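Início
Quem somos
O kit
Oficinas
Contato

Quem somos

A Jotora começou em uma sala emprestada nos fundos de uma papelaria, com duas bancadas, uma impressora 3D teimosa e uma pergunta que a gente ainda se faz toda semana: como ensinar uma máquina a pegar as coisas do jeito que uma pessoa pega?

Hoje somos 9 pessoas e fazemos o Corholm, um kit de garra manual para gravar demonstrações. Você segura a garra, faz a tarefa com a própria mão e leva para casa os dados que depois vão treinar o robô. Dá para gravar na cozinha, na oficina, na sala de aula, onde a tarefa acontece de verdade!

Carla Haddad cuida da mecânica e desenhou os dedos da garra (a versão atual é a sétima, e ela já tem opinião formada sobre a oitava). Daichi Ueda escreve o software de calibração e sincronização, e é ele quem responde quando alguém manda uma mensagem às onze da noite com um log anexado. Os outros sete se dividem entre montagem, oficinas e suporte, e todo mundo grava demonstrações, inclusive quem faz a contabilidade. 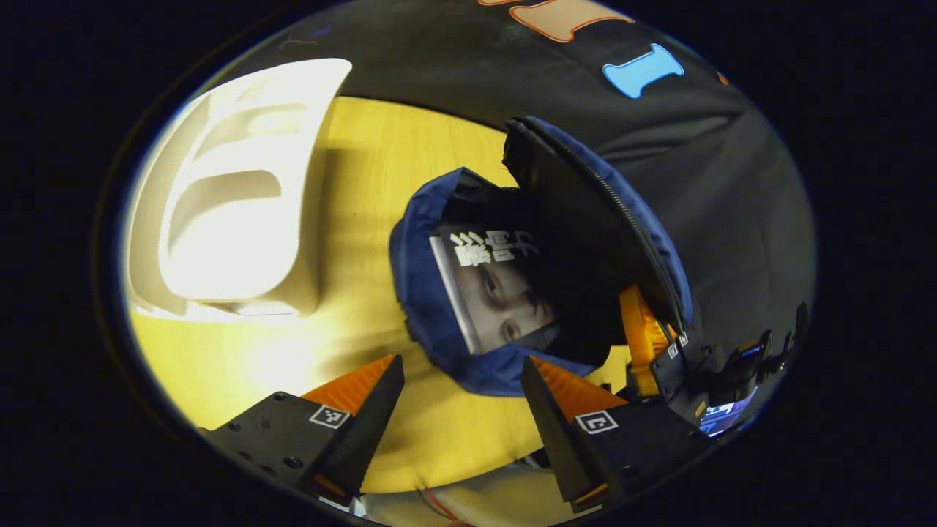 A gente gosta muito de objeto comum. Tecido, zíper, papel, livro, estojo, tudo aquilo que dobra, escorrega ou muda de forma no meio do caminho. Um cubo rígido é um ótimo primeiro exercício, mas foi com as coisas moles que aprendemos quase tudo o que sabemos sobre abertura dos dedos e ritmo do movimento. Na nossa biblioteca interna há 92 tarefas descritas passo a passo, e quem compra o kit recebe todas elas, com as anotações de quem gravou (algumas bem mal-humoradas).

O que vem na caixa

A garra montada, os marcadores já colados, os cabos, um jogo extra de dedos e o guia impresso em português. A montagem do suporte leva 3 passos. O software roda em Linux, e o código de calibração é aberto para quem quiser mexer.

Oficinas

Desde maio damos oficinas em escolas técnicas e universidades, com turmas pequenas e muita mão na garra. A turma passa a manhã gravando e a tarde assistindo às próprias gravações, que é a parte de que mais gostamos: sempre aparece alguém que resolveu a tarefa de um jeito em que não tínhamos pensado.

O próximo projeto se chama Druvholm, uma versão menor, para mãos menores. Ainda está na bancada. Se você dá aula para adolescentes e quer testar um protótipo, escreva para a Carla pela página de contato.

Página atualizada em 8 de julho de 2019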